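Small-Object Demonstration Stations: Safety and Setup Inspection
Site: Bristow, second-floor rooms and the four home stations
Inspector: Theano Antoniadis
Second reader: Daryna Zakharchenko
Period: October 2021
Applies to: head-worn recording of hand tasks for the Plonelum manipulation set

Marks used: OK, FIX (correct before next session), STOP (no recording until cleared), N/A.

Section 1. Work surface

1.1 Surface is level, dry and does not rock when leaned on. OK
Station 3 had a folded card under one leg. Card removed, foot adjusted.

1.2 Surface height suits the person doing the task. OK
Two people share Station 2 and the taller one was bending at the neck for the whole session. With the headset on, that gets uncomfortable fast. The chair has been swapped for one that goes lower. Ask again in February.

1.3 Background items allowed. OK
We keep household clutter on purpose, so this line is not a tidiness check. What we look for is anything that can tip, spill, roll under an elbow or break. Soft toys, boxes and small appliances are fine. Open drinks, glassware, candles and blades are not. One open mug at Station 1, moved to the shelf.

1.4 Small appliances stand flat, cords run behind or off the side away from the hands. FIX
Station 4 cord crossed the front corner. Harpreet Beaudoin rerouted it the same day. I have not been back to look.

Section 2. Batteries and small parts

2.1 Cells used in pick, place and insert tasks are undamaged. Wrappers whole, no dents, no residue at the ends. FIX
Two cells at Station 1 had torn wrappers. Both taped at the ends and put in the recycling tub. The rule is to throw out any cell with a torn wrapper even if it still works. Some people were saving them for "pick only" tasks. Please stop.

2.2 Only the sizes and types on the task card are on the desk. No button cells at any station. OK

2.3 No loose cells near keys, coins, foil or metal tools. OK
Loose on the desk is allowed during a task when the card calls for it. At the end of the session every cell goes back in its tray.

2.4 Trays are nonconductive, with dividers, and placed so that the reach is no farther than a relaxed arm. OK
Clear plastic is preferred. Svyatoslav Kushnir asked if an opaque tray could be used because the clear ones are hard for the model to pick out. That is the reason to keep them in. The robot will meet clear plastic in people's homes.

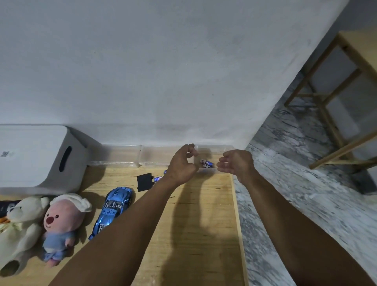

2.5 Cells returned to storage match the number signed out. FIX
Sign-out sheet says 200, storage holds 185. Vasylyna Hladun thinks most of the gap is cells recycled without being written down. That may be right, but a missing cell in a home with a small child is a serious matter, so the sheet gets a "discarded" column starting now. Home stations report any shortfall before the next session.

2.6 Removed covers and lids stay on the work surface for the whole task. OK
They slide off and get stepped on. A shallow raised edge on the desk helps but does not replace looking.

Section 3. Person doing the task

3.1 Bare hands and forearms, sleeves above the elbow or snug at the wrist. OK
Loose cuffs drag small parts and hide the fingers from the camera.

3.2 No rings, bracelets or watches when cells are handled. FIX
One ring at Station 2. Removed when asked. The card says this in small type at the bottom, and Daryna is moving it to the top.

3.3 Headset strap is snug, cable clipped to the back of the collar. OK

3.4 Break taken by the time limit on the card. STOP, then cleared
The limit for fine-finger tasks is 80 minutes in a day, split however the person likes. One log showed 90 on two days running. Recording at that station was paused until I had spoken with the person, who had not seen the new card – the old one was still taped to the wall. Old cards are to be taken down, not covered over.

3.5 Person knows they may stop at any time and discard the take. OK
Asked at every station. Everyone knew.

Section 4. Floor and surroundings

4.1 Clear path to the seat and to the door. OK

4.2 Stools and spare seats pushed back far enough that a person standing up in a headset does not catch a foot. FIX
Downward view is poor with the visor on. Hard stone or tile floors get a mat under the chair. Bilyk sent the wrong size mats and the exchange is still open.

4.3 Lighting does not dazzle. Hand shadows on the desk are acceptable. OK
Do not add lamps to get rid of shadows. Extra lamps mean extra cords, and shadows are wanted in the data anyway.

Section 5. Privacy

5.1 No mail, ID, screens or medicine labels in view. FIX
Envelope on the Station 3 desk. Removed, and the takes from that morning flagged for review.

5.2 Serial labels and scannable codes on household devices reviewed before release. Open
Our rule covers paper documents clearly and device labels less so. My reading is that any code that can be scanned should be blurred before data goes to Brivodov. Harpreet reads it as applying only to codes that lead to an account. Until this is settled, blur all of them.

5.3 Other members of the household told when recording is on. OK

Follow-up

Harpreet: confirm cord at 1.4, mats at 4.2.
Vasylyna: new column on sign-out sheet, recount after two weeks.
Daryna: reissue task card, collect the old ones.
Svyatoslav: list of device labels found in existing takes.

Items marked FIX are closed by the person named, with initials on the station sheet. Items at home stations can be closed by video call, except 4.2, which I want to see in person.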